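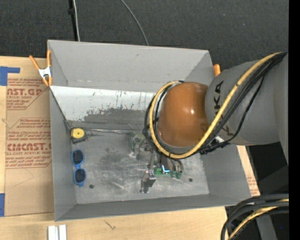
Arrieta Drying Cabinet

The Arrieta is a floor-standing drying cabinet for outdoor clothing, boots and gloves. It is intended for schools, field centres, rescue services and sports clubs, where wet kit must be made ready for use again by the following morning. The cabinet is supplied by Stoko and may be ordered through the equipment service by any member organisation.

Construction

The body is of welded steel with a white powder-coated finish. It stands 1,955 mm high with the feet fully screwed in. Twin doors open to the full width of the cabinet and are held by magnetic catches, so that a person who has entered the cabinet can push the doors open from the inside. A lock is available for premises where the cabinet is to stand in a public corridor, but it must not be fitted in nurseries or primary schools.

The upper part contains three hanging rails, which fold up when long garments are to be dried. Boots are placed on angled pegs in the lower part. The standard arrangement holds 24 pairs of adult boots. Glove holders are fitted to the inner face of each door, and the drip tray slides out from the front for emptying.

Drying programmes

Air is drawn in at the base, heated and blown upwards through the pegs and rails. Moist air leaves through an outlet in the top panel. Four programmes are provided:

Gentle – for waterproof jackets, wool and anything with a glued seam
Normal – for everyday outer clothing
Boots – warm air directed chiefly to the lower pegs
Heavy – the highest temperature, 70 °C, for cotton overalls and canvas only

The Heavy programme should not be used for leather. Leather boots dried at high temperature may crack along the welt, and damage of this kind is not covered by the guarantee. Each programme ends with a short period of unheated air. The door may be opened at any time, and the fan and heater will stop until it is closed.

Siting and connection

The cabinet should be placed on a level floor that can be wiped clean. The outlet should be joined to a duct leading outdoors. Where this cannot be arranged, the condensing unit may be ordered instead; it is placed on top of the cabinet, and the ceiling height should be checked before an order is sent. Connection to the electrical supply must be carried out by a qualified electrician. The cabinet is to be fixed to the wall with the brackets provided.

Cabinets supplied with the earlier Revesano control panel can be fitted with the present panel. The rails and pegs are the same in both versions and may be exchanged freely.

Care

The air filter should be removed and rinsed every 30 days while the cabinet is in regular use, and more often where dogs' coats or horse rugs are dried. It must be fully dry before it is put back. The drip tray should be emptied daily. The inside walls may be washed with warm water and a mild detergent – scouring pads will mark the finish.

Accessories

Additional boot pegs, short (for children's sizes)
Helmet shelf, wire
Condensing unit
Plinth, for raising the cabinet above a floor that is hosed down
Door lock with two keys

Ordering

Orders are accepted throughout the year. Organisations wishing to have a cabinet in place for the autumn term are advised to order by the end of May. Delivery is made to the ground floor; carriage to other floors must be requested in advance. A cabinet may be seen in use in the changing rooms at Plesport by appointment. Questions on siting, ducting and spare parts should be addressed to Teodoro Vallejo at the equipment service.

Last updated: May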